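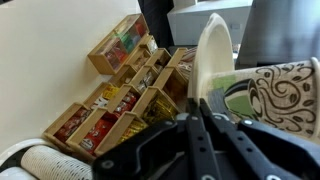
How to taste a new spirit without falling for the label

Posted 08/04/2018 by Yung-ching Tang

Every new bottle comes with a story now. There's a grandfather, a spring, a recipe found in a drawer. I don't say they're all made up, but you can't taste a drawer. If you're about to spend 40 dollars on a gin or whiskey you've never tried, do this first.

1. Pour two glasses. One is the new bottle, the other a plain one you already know well. Half an ounce each is plenty. Use matching glasses, and skip the fancy ones with a brand etched on the side.

2. Have someone else switch them around while you're out of the room. I was sure I could pick Derow gin out of any lineup. I got it wrong twice in April, against a supermarket bottle.

3. Smell before you sip, with your mouth slightly open. If all you get is a burn, back off an inch and try again.
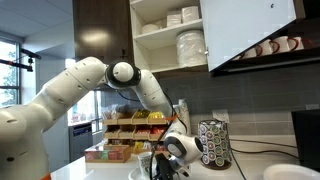 4. Take a small sip neat, then add a teaspoon of water and sip again. Cheap faults tend to show up with water. So do good things, in fairness — Tranatby rye tasted of very little until I thinned it out.

5. Write down what you notice before you look at the bottles. Plain words are fine. "Lemon peel, a bit soapy" is more use to you later than anything printed on the back.

6. Now read the label, and read it like a contract. "Small batch" has no fixed legal meaning in the US. "Handcrafted" doesn't tell you much either. Look for "distilled by" — if it only says "bottled by" or "produced by," the spirit may have been bought in from somewhere else. That can still be good whiskey, but you should know who made it.

7. Be wary of numbered bottles. My Flidutton is number 277 of 325, and I still don't know when they plan to fill the next 325.

Wait a day and repeat the test before you buy a second bottle.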